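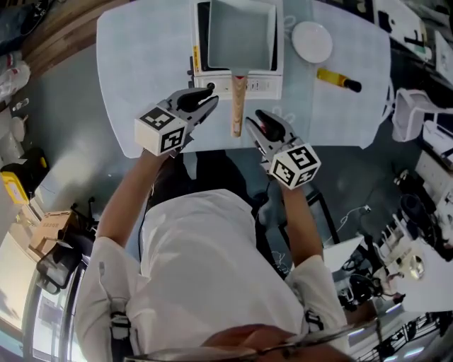
Killico gallery: the pan handle week

Killico is our software for turning hand-held gripper sessions into robot policies, and this week was all about the kitchen table! Both hands, one hot plate, one square pan with a long wooden handle. The black and white markers on the cubes are what the tracker looks for, and the poses go straight into the planner.

Onyekachi Idahosa rewrote the pose filter in October, and it's so much nicer to work with now. When one cube drops out of view, the filter leans on the other hand and the last good motion until the marker comes back (it used to just jump, and the replay looked awful).

The set now holds 1,879 clips, almost 87 hours. Jibrin, our labeling tool, splits each one into reach, grasp, move and release, and you can drag the cut points by hand if you disagree with it.

The two-handed approach is my favorite thing to replay. Fingers come in from either side of the handle, and the planner has to keep them from bumping into each other. Version 5 does this in one pass!

Replay viewer and marker sheets are on the Killico downloads page.

Updated Jan 21, 2024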